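Prornport Tabletop Teleop, release 2

Demonstrations of two-arm table clearing and dish sorting, recorded by remote control. Maintained by Imad Awad and Siham Semaan. Last updated January 23, 2021.

Summary

The release contains 2,380 episodes. Each episode is one continuous attempt at one task, driven by one operator through a pair of leader arms. Follower joint positions, leader joint positions, gripper opening and camera streams are stored together. No episode was generated by a script or a planner.

Episodes cover 63 task variants. A variant is a written instruction plus a starting layout, for example "move the bowl from the tray to the table, left arm only". Instructions are stored as plain text in the field task_text. Operators read the instruction before taking hold of the leaders and could not change it afterward.

Collection

Operators worked in sessions with a break between variants. Before each episode the follower arms were driven to the home pose and the layout was set by hand. Recording starts at the first leader motion above threshold and stops on a pedal press. Idle time at the start is trimmed; idle time at the end is kept.

Tableware was placed on or next to a tray within reach of both arms. Position and rotation of the tray vary between episodes and are not logged. Users who need object poses will have to estimate them from the video.
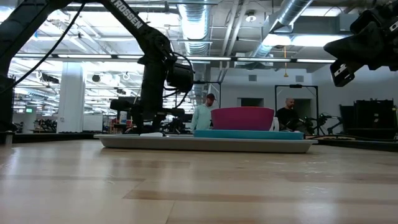 Two-arm station with tray, teal-blue plate and magenta bowl.

People may be visible behind the table in the fixed view. Models that use this view without cropping should be checked for sensitivity to background motion.

Splits

The Halberg split is for training and holds 2,000 episodes. The rest form the Ornitetti split, for evaluation. Both draw on the same objects, so results on Ornitetti say nothing about unseen tableware. Splits were made by session; no session appears in both.

Labels

success: set by the operator directly after the episode. Values are yes, no, partial.
reviewed: true if a second person watched the video and agreed with the success value.
regrasp: true if an object was released and picked up again before placement.
Failed episodes are included. Filter on success if you want clean demonstrations only.

Known problems

Leader and follower clocks were not synchronized before June. Episodes from that period carry clock_ok = false and can drift by several control steps.
Gripper opening is a commanded value, not a measured one.
Glare on the tabletop changes with the time of day and can wash out the edges of pale objects.
Some partial labels should be no. Siham is relabeling these for the next release.

Loading

Use the Jin reader, included in the tools folder. It returns one episode at a time and resamples all streams to the control rate. Pass raw=True to skip resampling.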